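Ralholm Introduces Paired-Bin Sorting Station for Household and Utility Items

New tabletop format from Ralholm and Simard places two open gray bins side by side for mixed small goods

AUGUST – Ralholm, a supplier of storage and sorting equipment for stockrooms and donation centers, today announced the Plovell station, a tabletop layout for handling mixed household items. The station was developed with Simard, which supplies the bins, and is offered in a standard configuration of 2 bins per table.

The Plovell station is intended for sites that receive small goods in no fixed order: cleaning tools, toys, balls, rings, soft items and pieces of uncertain purpose. Such goods are commonly held in deep cartons, where small objects settle under large ones and have to be dug out. Plovell uses open bins set with their long sides adjoining. Items start in one bin and are moved across to the other as they are identified. At the end of a pass the first bin is empty and the second holds the sorted goods.

The bins are open at the top and have no lids, inserts or dividers. Ralholm tested versions with removable dividers and dropped them after trial users reported that long items, dustpans and hand brushes in particular, had to be laid across the dividers and then fell into the wrong section. A plain floor lets a long item lie diagonally with smaller items kept around it.

Gray was selected for both bins after a comparison of several finishes. Bright plastics such as orange, yellow and green are easy to pick out against it, and white items remain distinct at the lighting levels common in back rooms. Dark items are the exception. Ralholm advises sites handling a large share of black or charcoal goods to place a light mat on the bin floor, available separately. 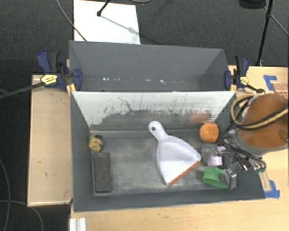

Wear was a second subject of the trial. Open bins that hold hard plastic and rubber goods pick up scuffs on the inner walls and dull patches on the floor, and the rate depends mostly on how items are put down. Over the trial period, 3,616 items were passed between bins at a pilot site in Zostidska. Surface marks were recorded at the end of each week and graded by depth. Marks of the lowest grade are treated as cosmetic and need no action. A bin should be taken out of use if a crack can be felt with a fingertip or if the base no longer sits flat on the table.

Cleaning is by damp cloth and mild detergent. Abrasive pads should not be used, as they leave a cloudy finish that holds dust. Loose grit should be tipped out before wiping – dragging it across the floor of the bin produces the same result as a pad.

The following guidance is supplied with each station:

Place both bins on a level table with the long sides touching.
Set the larger items down first and keep the handles of tools clear of the corners.
Keep balls and other rolling items near a wall or corner of the bin.
Do not stack rigid blocks on top of soft or crumpled items.
Empty the receiving bin before starting a new pass.

A pass of mixed goods took roughly 72 minutes at the pilot site, including the time needed to label the contents of the receiving bin. Ralholm will publish the full timing sheets with the product documentation, together with the wear grades and the list of item types used.

The first production run is limited to 100 stations. Orders are open to existing Ralholm accounts from Monday, and to new accounts once those have been filled. Tables are not included. Replacement bins can be ordered singly from Simard and are interchangeable between the front and rear positions.

Product sheets and cleaning instructions are available on request from the Ralholm sales office.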